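# Conodura stovetop whistling kettle: four months of use

I bought the Conodura kettle in October to replace an electric one whose lid hinge had gone. The electric had been repaired once already and I didn't want to pay for another. The Conodura is a plain stainless steel stovetop kettle with a black curved handle, a lidded top opening and a whistle cap over the spout. It came from a kitchen supply shop in Branmont and is sold as suitable for gas, ceramic and induction. I've only used it on gas.

I make coffee and tea for one or two people and fill it perhaps three times a day. It has also been used for porridge, couscous and a hot water bottle.

## Filling and pouring

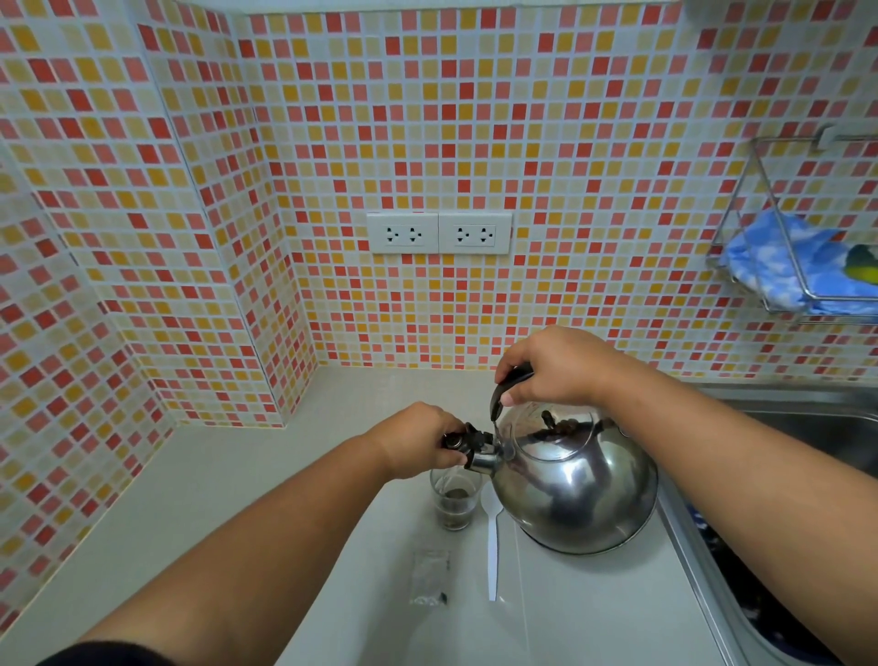
Pouring is the main thing I care about in a kettle, and it's the thing the Conodura does best. Most of my use is instant coffee in a glass, so I want a thin, steady stream I can stop without a dribble. The spout is short and sits low enough that a short tumbler can go directly beneath it on the counter, with one hand on the handle and the other on the whistle cap. The flow is even until the last cupful, when you have to tip the body quite far and the lid starts to shift. It has never fallen out, but I keep an eye on it.

For a single sachet of coffee I put in 200 mL of water, and that comes to the boil in 4 minutes on my medium burner. A larger fill obviously takes longer. There are no level marks inside, so I measured with a jug for the first week and have gone by eye since.

Filling is done through the lid. The opening is wide enough to go under my tap without splashing, and I can get a cloth inside to wipe it out. The lid knob gets hot, so let it cool or use a tea towel if you're topping up.

## The whistle

It's loud. I can hear it from the back porch with the door closed. The note begins low and breathy for several seconds before it reaches full volume, so if you're standing beside the stove you can turn the burner off before it gets unpleasant.

The cap is stiff. It loosened a little over the first month and then stayed where it was. You do need to open it before pouring, and with a full kettle I'd sooner do that with the kettle standing on a flat surface. My previous stovetop kettle, an Ilie, had a trigger in the handle that lifted the cap for you. That was easier to use, but the linkage rusted and then the cap wouldn't close. The Conodura has less to go wrong.

## Weight and handle

Empty, it's light enough to lift comfortably with one hand. The handle arches over the top, leaving reasonable room for knuckles. It doesn't fold, so the kettle needs a fairly tall shelf if you put it away. Mine stays on the counter.

On a low flame the handle stays cool enough to hold. If the flame licks up the sides it gets too warm near the fittings, and I've learned to keep the burner turned down.

## Cleaning

The polished finish shows every fingerprint and water spot. A damp cloth and a dry one will fix it, though the marks are back by the next day. 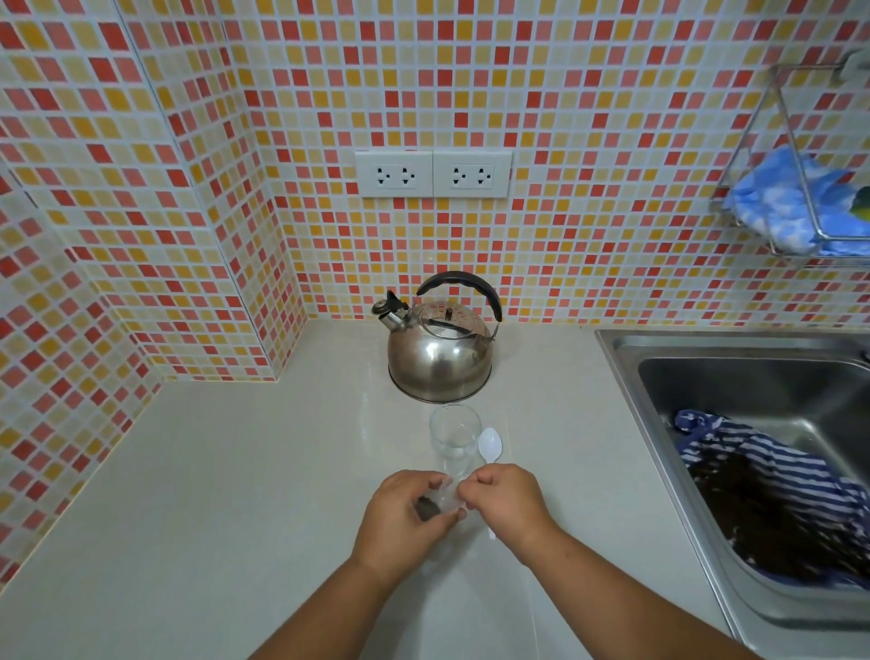
Does the inside get scale? After four months there was a thin chalky layer on the bottom, which came off with white vinegar and water left to stand overnight, followed by two rinses.

The maker's leaflet says not to use steel wool or put the kettle in the dishwasher, and I've done neither.

## Compared with the Povuvora

I also looked at the Povuvora 371 in the same shop. It has a wider base and would probably boil faster, and its handle folds flat. I left it because the lid was very tight and the opening was too small for my hand. Someone with a bigger household and soft water might prefer it.

## Rating

4 out of 5. I've taken one off for the stiff cap and the missing level marks. I would buy it again at the same price.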